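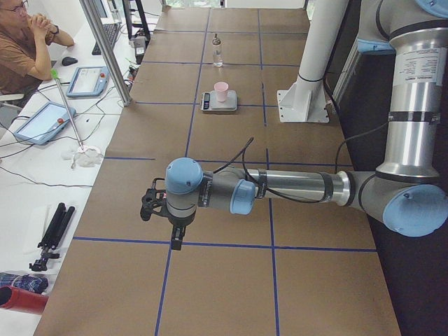
4. Reader guesses before a celebrity wedding

4.1 Material

In the previous section we described how the entertainment press writes about a wedding before any detail of it is confirmed. In this section we turn to the readers. Our question is what people do in the comment threads when they have almost no information, and how they treat the small pieces of information that they receive from the magazine.

The material comes from the website of Pernard, a weekly celebrity magazine, and from Grullwood, a website that publishes short celebrity news and has a more active comment space. Both followed the engagement of a television actress and a racing driver, whom we call the Bride and the Groom in this paper. The couple announced the engagement in a short statement and then gave no interviews until after the wedding in October. We think this silence makes the case a good one for our purpose. The couple did not correct the guesses of the public, and they also did not encourage them.

We collected 90 articles which mention the wedding in the headline, together with all public comments under them. After we removed advertisements, double postings and comments that contained only a link, 3583 comments remained. Both websites limit a comment to 2000 characters, but very few readers came near to this limit. Most comments are one or two sentences long. User names were replaced before the coding started, and the quotations below are slightly changed in spelling so that they cannot be found easily with a search engine.

4.2 Coding

The comments were read by two coders, Elmarie Potgieter and Gonzalo Pastor, who worked separately and met after each group of articles. They used the program Drokitz to mark the parts of a comment. One comment could receive several codes. For instance, a reader may guess the designer of the dress, give a ground for the guess and also complain about the article, all in the same sentence.

The main codes were guess, ground, wish and complaint. A guess is a claim about a fact which was not public at the time of writing. A ground is anything the reader offers to support the guess. A wish says what the reader would like to happen. A complaint is directed at the magazine, at the couple or at other readers.

The line between guess and wish caused most of the discussion between the coders. "She will wear her grandmother's veil, I just know it" has the grammar of a guess, but it is difficult to say that the writer claims to know something. In the end we followed the grammar and kept a note beside such cases. Rosalía Tejada, who was not involved in the first coding, later read the notes again and found that the unclear cases were mostly about family: the veil, the seat of the stepfather, the sister as bridesmaid. Cases about the place of the wedding or the guest list were much easier to decide.

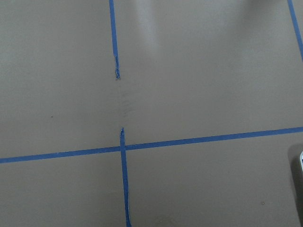 A further difficulty was irony. Some readers of Grullwood write in a dry style, and it is not always possible to see if a guess is meant seriously. A comment such as "obviously it will be in a supermarket parking lot" is easy. A comment such as "five cakes, minimum" is not so easy when we consider that celebrity weddings with several cakes were reported on the same website. We coded a guess as ironic only when both coders agreed after reading the full thread.

4.3 What readers guess about

The dress was the most frequent topic on both websites. This agrees with the older study by Gbeho, who looked at letters to the editor in printed magazines. However, the kind of guess is different in our material. The letter writers studied by Gbeho usually named a style, for example long sleeves or a simple neckline. Our readers usually name a designer, and they support the name with something the Bride wore in the past. A green dress that she wore at an award evening was mentioned again and again in this context, although it was bought from a normal shop and the magazine had said so.

The second large topic was the guest list. Readers were especially interested in former partners and in one former co-star with whom the Bride was said to have a conflict. In these threads the guesses are less friendly. They often come together with a short retelling of the old conflict, and readers correct each other about the details of it with great care - the year of the series, who left first, who said what in which interview. A reader who gets such a detail wrong is corrected within a few comments, while a reader who makes a very unlikely guess about the wedding itself is usually left in peace.

We find this difference important. In the threads, the past of the couple is treated as common knowledge which must be kept correct. The future is treated as open, and there everybody may say what they like. Only when somebody claims to have inside information does the tone change. One user wrote that her cousin worked for the florist and that all flowers would be white. The answers were polite at first, then other readers asked for the town of the florist, and when no answer came, the user was mentioned with a joke in later threads.

4.4 Grounds

Readers offered many types of ground for their guesses. The most common was the earlier behavior of the couple, as in the example of the green dress. Other readers used general knowledge about weddings ("nobody books a garden in October if they don't have a tent") or their own experience ("we had the same problem with divorced parents and we put them at separate tables"). 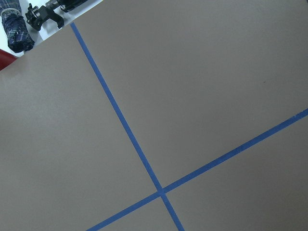

The use of own experience deserves a closer look. In these comments the celebrity wedding becomes a reason to speak about another wedding, mostly the reader's own or the one of a daughter. The thread then leaves the couple completely for some time. In one thread on the Pernard website, readers exchanged advice about how to tell a mother-in-law that she may not wear cream. The Bride and the Groom were not mentioned again until a new reader arrived and asked if there was any news. The older participants answered kindly that there was none, and went on about the mother-in-law.

Tineke Verbruggen has suggested to us that such threads should perhaps not be seen as speculation at all. In her opinion the news article works as an invitation to talk, in the same way as a magazine on the table of a hairdresser. We agree in part. On the other hand, readers do return to their guesses after the event. Under the articles that reported on the wedding, many of them wrote that they had been right, and quite a few admitted that they had been wrong. A person who only wanted to chat would have less reason to come back and do this.

4.5 Differences between the two websites

The threads at Pernard are calmer and contain more wishes. Readers there often address the couple directly, although they surely do not expect to be read by them: "Dear both, have the small wedding, you will not regret it." At Grullwood we found more complaints, and most of them concern the article and not the couple. Readers say that the headline promises a fact and the text contains only a question. Some of them say this under every article on the wedding, and they still open the next one.

The number of comments over time, given in Figure 2 of the supplement, also follows a different path. At Grullwood the comments rise sharply after each new headline and fall again by the evening. At Pernard they arrive more slowly, and old threads stay alive for longer. Part of this can be explained by the design of the websites. Pernard keeps the most discussed article at the top of its page, and Grullwood always shows the newest one first.
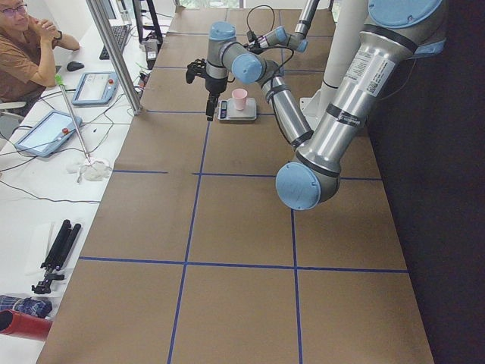 We must also mention that the moderation is not the same. Grullwood deletes comments that name private persons, and the deleted comments leave a gray line in the thread, so it is possible to see that something was there. Pernard reads the comments before they are published, and we cannot know how many were refused. For this reason we do not compare the amount of unfriendly comments between the two. When we wrote to both editorial offices, Grullwood sent us its rules for moderators, and from Pernard we received a friendly answer without the rules.

4.6 After the wedding

The wedding was finally reported with an official statement and a few photographs chosen by the couple. The dress was by a designer that hardly any reader had named. In the following threads the readers did not seem disappointed. They started to look for signs which they had missed, and several of them pointed to a coat from the same designer that the Bride had worn in the spring. In this way the surprise was turned, after the fact, into something one could have known.

Rafia Mirani observed the same in her interviews with regular readers, which are the subject of Section 5. Her participants described the search for missed signs as the most enjoyable part, and one of them said that she prefers to be wrong about the dress and right about the guests.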